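Bonent 折叠长桌 白色台面款，Vuvville 仓现货，先到先发。

**型号** 944
**颜色** 白，只有白。灰的一月份停产了，别再问啦
**起订** 2 张
**保修** 43 个月，凭发货单

桌腿可以折，收起来靠墙放。螺丝包在包装夹层里，拆箱先找，别连纸板一起扔了。上个月有三个客户来补螺丝包，都是扔掉的。补一包收邮费。

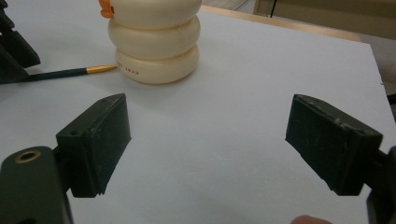

安装：先翻面，桌面朝下垫块毯子。四条腿拉开，听到咔一声才算到位。横撑最后上，螺丝先别拧死，翻正了再拧紧。一个人能装，两个人快点。地不平就转脚垫，顺时针是升高。

**清洁**
湿布，中性洗洁精。钢丝球不行，香蕉水更不行。马克笔印子用酒精擦，趁早。茶渍隔夜的，小苏打调糊，敷一会在擦。

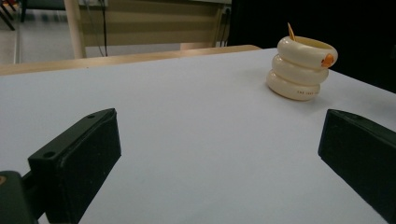
台面是哑光的，不是亮面，下单前看清楚。亮面那款叫 Simon，另外一个页面，价格不一样。哑光的好处是灯底下不晃眼，写字看图纸都行。浅色的东西放上去对比弱一些，像图里那个奶油色的三层叠圈玩具，边缘跟桌面挺接近，要拍商品图的客户自己掂量，深色货更好拍。色差按批次走，同一单尽量发同一批，补单不保证。

**承重**
均匀放，别站人。真的别站人。重的东西往桌腿那边靠，中间少压。长期放打印机的建议加一根横撑，单买，客服那里有链接。

**发货**
- Addale 本地自提，提前打电话，找 Remedios Ambrosio
- 外地走物流，到站自提，送货上门另算
- 外箱破了当场拍照，签收以后再说就难办了
- 楼上无电梯的请备注，司机不负责搬楼
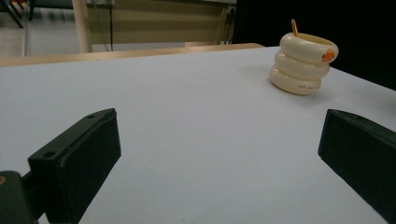
**批量**
学校、培训班、工作室拿货的，满 1,000 张另谈价，找 Jeptoo Lukumay。要开票的下单时把抬头一次写对，改一次要等一个礼拜。样品桌可以先拿一张，不受起订限制，样品费从大货里扣。

**退换**
没装过的可以退，运费自理。装过的只换有问题的部件，不换整张。桌角磕伤属于运输损坏，按上面那条拍照处里。

价格以客服报价为准，页面上次更新 2022年6月11日。脚垫黑色款暂缺，到货会改这一页。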